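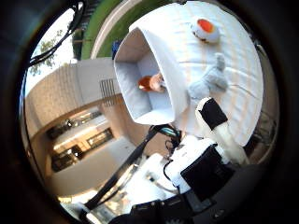
Zirnside Guest Rooms
Safety check between guests, with comments
Upper floor, 6 rooms. Filled in during May.

How to use this list: write OK, FIX or NOT CHECKED after each point. Please do not leave a point blank, I can not know later what blank means. If you write FIX, write also in which room. The comments are mine unless it says otherwise.

1. Entrance and stairs

1.1 Handrail firm on both sides. OK
1.2 Stair edges not worn or lifted. FIX
Comment: the third step from the top has a loose edge strip. I pressed it back, but it rises again when one steps on it with a heel. It needs screws, glue was tried already in winter.
1.3 Light on the stairs works from both switches. OK
1.4 Nothing stored on the landing. FIX
Comment: two folded beds from Drulla were standing there again. They were moved to the store room the same morning. The landing is the way out at night and must stay free also when we are in a hurry.

2. Smoke alarms and fire exit

2.1 Each alarm tested with the button. OK in rooms 1 to 5, FIX in room 6
Comment: in room 6 the sound was weak. New battery put in, then it was loud. I still write FIX because the date on the alarm can not be read and I would like to have it replaced.
2.2 Exit plan on the inside of every door. OK
2.3 Window for escape opens fully. FIX
Comment: room 2, the window stops halfway. Paint is in the hinge. Until it is repaired we should not give this room to a family.
2.4 Fire blanket in the shared kitchen hangs free. OK

3. Beds and soft furnishing

3.1 Bed frames tight, no sharp screw ends. OK
3.2 Mattress covers whole, zippers closed. OK
3.3 Covers and pads checked for stains, also on the lower side. FIX
Comment: room 4, one pad has a yellow ring which did not go away with washing at 60. Exchange it.

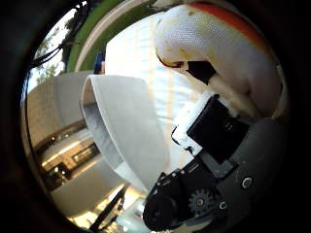 Brownish stains and specks on a white textured surface.

3.4 Stained items taken out and put in the marked bag. OK
Comment: please do not turn a stained cover around and use it again. I found this one time and a guest would have found it the next day.
3.5 Curtain cords tied up high, out of reach of a child. FIX
Comment: rooms 1 and 5. The Rillow cord holders are ordered but did not arrive. For now the cords are wound on the upper hook.

4. Electrical

4.1 No damaged cables on lamps and kettles. OK
4.2 Sockets sit tight in the wall. FIX
Comment: room 3, left of the bed. It moves when the plug is pulled out. I switched off this line at the fuse box and put a paper on it. Do not switch it on before the electrician from Cao was here.
4.3 No extension cord under a rug. OK
4.4 Heaters stand free, at least 200 mm from the curtain. OK
Comment: in room 6 it was closer, I moved the heater and measured again.

5. Things for children

5.1 Crib bars and lock complete. OK
5.2 Crib mattress fits without a gap. OK
Comment: I can put not more than one finger between the mattress and the side. More would be a reason to write FIX.
5.3 Toys have no loose small parts, eyes and noses pulled by hand. OK
5.4 Toys which open are closed and empty inside. NOT CHECKED

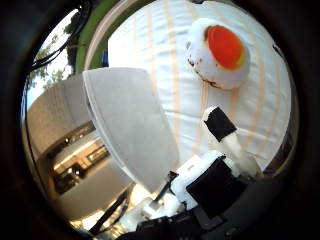 Comment to 5.4: there was no time before the first guests came at three in the afternoon. Whoever does the next round, please begin with this point. Batteries are the most important, if a battery lid has no screw the toy goes out of the room the same day.
5.5 Wipeable toys washed, soft toys through the machine. OK
5.6 Outlet covers in the family room. FIX
Comment: one is missing behind the armchair.

6. Bathroom

6.1 Hot water not above 50 degrees at the tap. OK
6.2 Mat does not slide when the floor is wet. FIX
Comment: room 5, the rubber is hard and old. I took the mat away, there is no mat now.
6.3 Grab bar next to the shower firm. OK
6.4 Door can be opened from outside with a coin. OK

Still open after this round: step edge, alarm in room 6, window in room 2, pad in room 4, cord holders, socket in room 3, one outlet cover, mat in room 5, point 5.4. The socket and the window come first. For the loose edge strip call the workshop, extension 333, and tell them it is the same step as last time.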